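# Visit to the Pondell automation hall, Ultedley

February 4, 2022
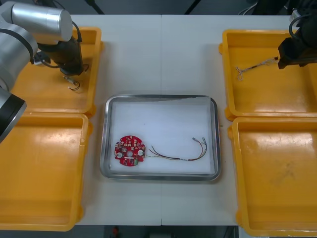

The group was received at Pondell's Ultedley site in the morning and remained for nearly 2 hours. The purpose of the visit was to establish whether machines can yet take over small handling work of the kind done at our own benches, and whether the same methods might later serve in the home.

Our hosts began with wiring. Moulded parts and boxed goods keep their shape when lifted, and machines have handled them for years. A wire harness bends differently each time, and its terminals seldom come to rest in the same place twice. Pondell has been working on two-armed handling of such parts since October, together with Breltell, which supplies the trays and fixtures.

We were told that a trial run consists of 52 pieces. An experienced member of the bench staff completes a run in 24 minutes. The arms need a good deal longer, and staff are still called over when a wire snags. Pondell was open about this and did not offer a date for regular production use.

The second part of the visit dealt with household chores - folding towels, clearing a table, sorting cutlery. Khaemba presented its records of 355 attempts at folding. Results were fair with towels of one size and poor with mixed laundry. In our view no product suitable for an ordinary kitchen was presented.

We recommend that no bench work be transferred this year. Sorting loose parts into trays could be tried sooner, and Pondell has agreed to quote for a short trial. Samples of our two most common harnesses are to be sent to Ultedley, with the connector drawings to follow.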